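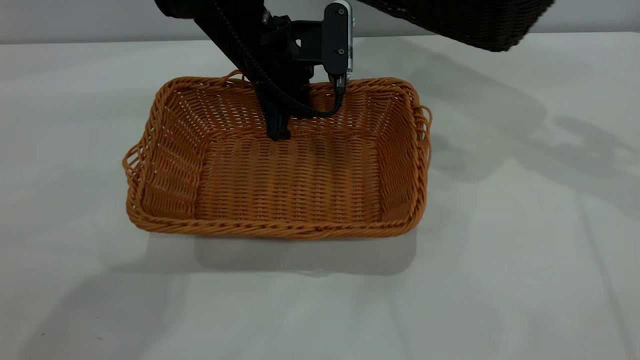 **Basket storage for a 600 mm shelf – synthetic or natural?**

**shelf_depth** wrote:

I'm replacing the cardboard boxes on a pantry shelf with open woven baskets. The shelf is 600 mm wide and takes two side by side with the short ends facing out. Contents will be onions, packets, tea towels and the usual overspill.

Requirements: wipeable, rigid enough to pull out one-handed, no lining. I'm leaning towards round-strand synthetic rattan with a braided rim. The Brenberg range has loop handles at the short ends, which suits the orientation. Does anyone have long-term experience of the handles?

---

**kettlewick** wrote:

I have had three Brenberg baskets in a utility room for a couple of years. The walls and floor are fine. The handles are the weak point on any basket of this type, because the loop is only as good as the way its ends are tucked into the wall. Lift a full one by a single handle and the tucks creep.

Slide it by the rim and carry it from underneath.

---

**plain_weave** wrote:

I disagree about synthetic for onions. Natural willow handles damp air better and doesn't go shiny where you touch it. Brunet still do a willow tray in a similar size. It costs more, but it can be repaired with soaked rod, whereas a synthetic strand that has snapped can only be glued or hidden.

---

**shelf_depth** wrote:

Willow sheds bits and I don't want to vacuum the shelf. Airflow isn't a concern with an open weave. If light gets through the gaps, so does air.

---

**plain_weave** wrote:

Airflow through the wall is one thing. Condensation on the strand is another. Put a bag of potatoes in each type for a month and look at the floor.

---

**grommet_and_co** wrote:

Potatoes want the dark, so neither.

On the original question, flared walls cost you space. Measure across the top rim, including the braid, and measure any handles separately. Catalogue sizes are often taken at the base. I bought two Hasar trays that fitted on paper and had to go on different shelves.

---

**ostler** wrote:

Two colours are worth considering if they're going next to each other. We use orange for things that get eaten and dark brown for everything else, and things now go back where they came from. Same shape, similar size.

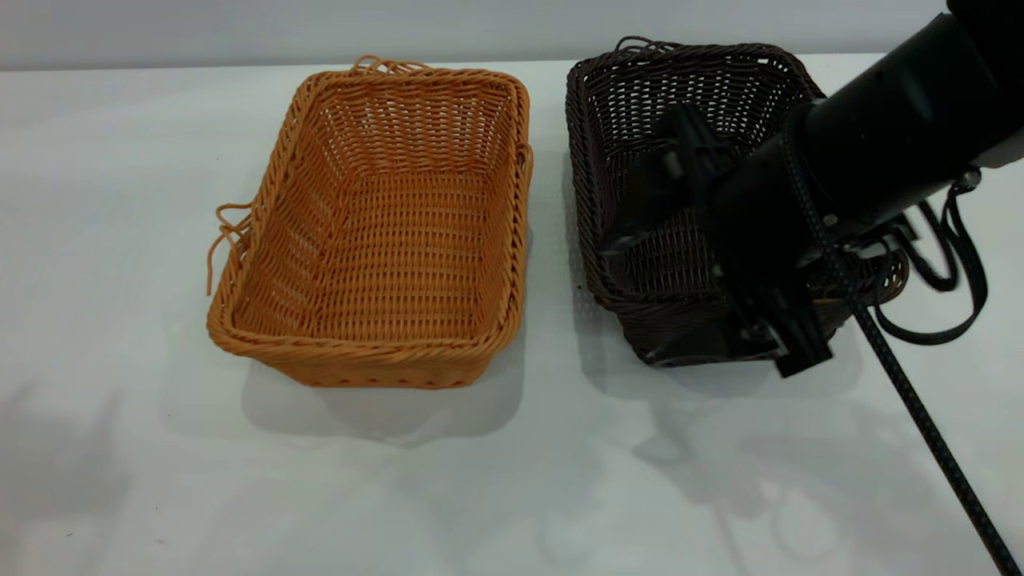
*Orange and dark brown, side by side. Note the loose strands on the left of the orange one.*

The loose ends don't affect the use of the basket, but they catch on knitwear.

---

**kettlewick** wrote:

That tangle over the left side is what I'd deal with first. Don't cut it flush. Work out which strands still have a live end in the wall, feed those back under two crossings with a blunt bodkin, and trim only what is left over. If you cut first you have nothing to tuck.

---

**grommet_and_co** wrote:

A hairdryer on low softens most synthetic strand enough to bend without whitening. Test it on a loose end first. I've flattened a braid by being impatient.

---

**plain_weave** wrote:

Heat is a poor idea if you don't know the plastic. Warm water does the same job more slowly and can't scorch anything. Ten minutes, bend, peg it, leave overnight.

---

**ostler** wrote:

I'll try the water. The dark one shows dust far more than the orange, incidentally. A dry paintbrush gets into the weave better than a cloth.

---

**shelf_depth** wrote:

Useful, thanks. I remeasured at the rim and I need 634 mm for the pair I had in mind, so they won't go on the shelf as it stands. The options are a narrower model or moving one upright. Jundico list a straighter-sided version with no handles, and I've asked them for the rim dimension. They have only published the base.

---

**kettlewick** wrote:

Move the upright. You'll want the extra width for something else anyway.

---

**grommet_and_co** wrote:

Check what the upright is carrying before you do. And if Jundico reply, please post the figure. I have the same gap to fill under the stairs.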